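# Binders laid flat on the top shelf of a two-door cabinet: shelf load and door sag

Posted July 20, 2022

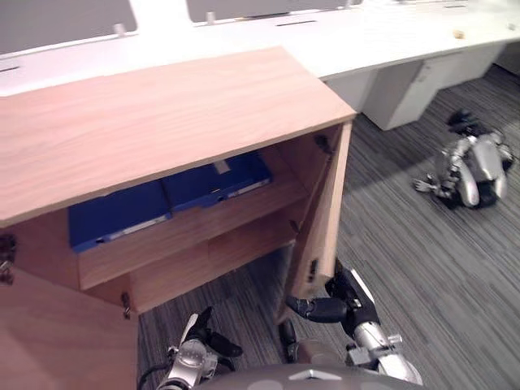 I have a low cabinet with a light wood-grain finish, two hinged doors and one shelf. Two blue binders lie flat on the shelf and the lower compartment is empty. I need to add more binders, 24 in total. Can they all go on the shelf, or should the heavy ones go below? The right door has also started to drop slightly since February and the latch no longer lines up.

**Plellura**

Put the weight on the cabinet floor. Weigh one full binder and multiply, then compare with the shelf rating in the manual. Stand them upright if the height allows, spine out. Flat stacks hide the labels and you end up lifting the whole pile to reach the bottom one.

For the door: check that the cabinet is level first. Then tighten the hinge screws on the carcass side, open the door fully, close it and recheck the latch. If a screw spins, the hole is stripped. Glue in a hardwood plug, let it cure and redrill.

**Doreck**

Mine did the same. It was the floor, 13 mm out over the width. Shimmed one corner.

**Zomham**

just get a bigger cabinet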